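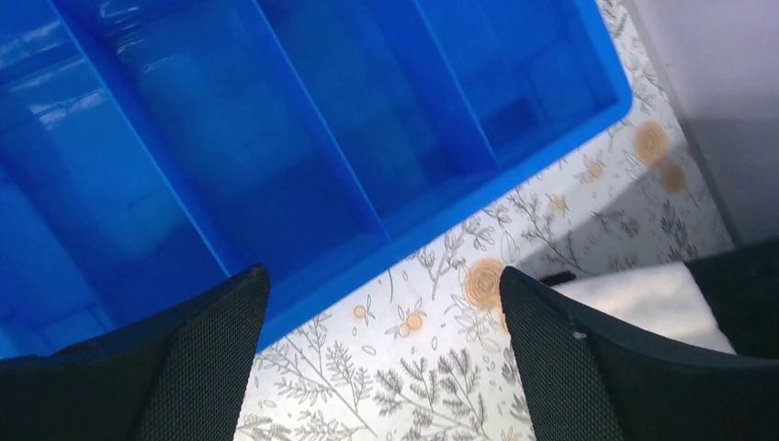
Elleck tabletop sorting set: README and house rules

Read this before you record anything or before you train on anything. Notes are short on purpose. Questions to Retno Wibisono first, then Ferdinand Tanner.

Last full edit January 5, 2023. Small fixes after that are in the change list at the bottom.

What's in it

Wrist camera recordings of a two-finger gripper doing small sorting jobs at a table. Trays, cloths, printed table covers, household bits. 700 episodes in this release. Recorded at two sites, Eltwood and Zariņš. Four tasks:

pick-to-slot: one item from the table into a named compartment
slot-to-slot: move an item between compartments
clear: everything out of the tray and onto the table
cloth-fold: no tray needed, though one may be on the table anyway

Each episode folder has the video, joint log, gripper log, a task line in plain English and a notes file. Notes file can be blank. It can't be missing, the loader falls over.

Folder names

site, task, running number. All lower case, hyphens, no spaces. Zariņš goes in as zarins in folder names, full spelling everywhere else please. Don't renumber after deleting an episode. Gaps are fine. Gaps are good, they match the paper log.

Rules for the table

These are house rules, not a formal standard. Where they clash with the risk assessment for your cell, the risk assessment wins and you tell Retno.

1. Tray can sit at any angle to the table edge. Please do vary it. Squared-up trays in every episode gave us a policy that only worked with squared-up trays.

2. Patterned covers are allowed and wanted. Flowers, leaves, whatever. Pull it flat before you start, no ridges where the fingers travel.

3. Tray compartments empty at the start of pick-to-slot. Check by eye and don't rely on the last person.

4. Glare on shiny plastic stays in. Do not tape over lamps, do not spray the tray. If the inside of a compartment is completely white in the wrist view, shift the tray a bit and carry on.

5. Other things on the table are fine as clutter, folded cloths included, so long as they're not in the task line by accident. If the task line says "the cloth" there must be one cloth only.

6. Nothing breakable. No glass, no mugs, no blades of any sort. Someone will ask about scissors. No.

7. No papers with names or addresses, no parcels with labels, no phones with the screen on.

Rules for the arm

Speed cap stays where it is set. If the cap feels slow that is the point of it.

One person drives, one person has the stop. The one with the stop doesn't also do the notes. We had both jobs on one person at Eltwood for a while and the notes from then are poor and, worse, the stop was out of reach twice.

Hands off the table between the start beep and the end beep. If an item rolls off, end the episode, mark it dropped, begin again. Don't reach in and put it back. We found 27 episodes in the first batch where a hand comes in from the side and the item moves by itself as far as the model's concerned. All 27 are out of this release, listed in removed.txt.

Home the arm before a cover is changed. Power to the arm off if you are leaning over the table.

Fingers

Look at the finger faces at the start of each session. Covering should be flat, no lifted edges and no bald patches. Specks and fluff on the faces: wipe off between episodes if you spot them, but an episode isn't spoiled by one and shouldn't be thrown out. Don't retouch video. Ever.

New covering means a new entry in fingers.txt with the episode number it starts from. Grip changes with wear and people using the gripper log will want to know. Ferdinand is going back over the early entries, some are a bit vauge.

Camera check

Both fingertips need to be in view with the gripper open. Tray rim in view at the start pose for the tray tasks, whole tray isn't required. Don't move the camera on its mount to get a nicer picture. If it's been knocked, stop and recalibrate and start a new session number.

No exposure changes in mid session.

Task lines

Write what is to be done, in words you would say to someone standing next to you. "Put the cap in the left slot" is fine. Left and right are from the wrist view at the start pose, NOT from where the driver is sitting. This was mixed up in the older Zariņš material and has been corrected there, but if you find one that reads backwards please send it over.

Don't name a colour if everything on the table is that colour. Don't describe the cover.

Outcome marks

done: item ended where the line says
part: some of it
dropped: item left the table
stopped: the stop was pressed, any reason

Stopped episodes are kept and need a sentence in the notes. No blame attached, nobody gets told off for pressing it. If you were unsure and pressed it, write "unsure". Six of these so far and all six are in the release.

Checking

Every episode watched through by a person who didn't drive it. Full speed is OK for done, half speed for everything else. Checker puts initials in the notes file. Where driver and checker disagree on the outcome, the lower mark stands and both opinions go in the notes.

What it's OK for

Training and testing grasp and place policies on light objects. Finding tray walls and dividers in wrist views. Teaching new drivers, Retno uses the stopped episodes for this and they work well.

What it's not OK for

Any claim about safety near people. There are no people in the recordings, by rule, so the set says nothing on how a policy behaves when a person's there. Same goes for heavy items, food, anything hot. A policy trained on this still needs its own risk assessment in the cell where it'll run, with the speed cap on for first runs.

Known problems

Clear is thin compared with pick-to-slot. More coming.
Eltwood lighting is very even. Zariņš is less so. Don't split train and test by site unless that's what you're testing.
Cisari (our loader) reads timestamps in the joint log as local time. It should not. Fix is on the list, for now set the machine to UTC.
Some notes files have initials but no outcome. Treat as unchecked and leave out.

Changes

Removed the hand-in episodes, see above
Left/right corrected in older Zariņš task lines
Added rule 7 after a parcel label got through (episode deleted, number not reused)
fingers.txt split out of the main log
Sopt button check added to session start sheet

To report a bad episode send folder name, time in the video, and one line on what's wrong. No need to fix it yourself. Ferdinand does the removals in one go at the end of each month, Retno if he's away.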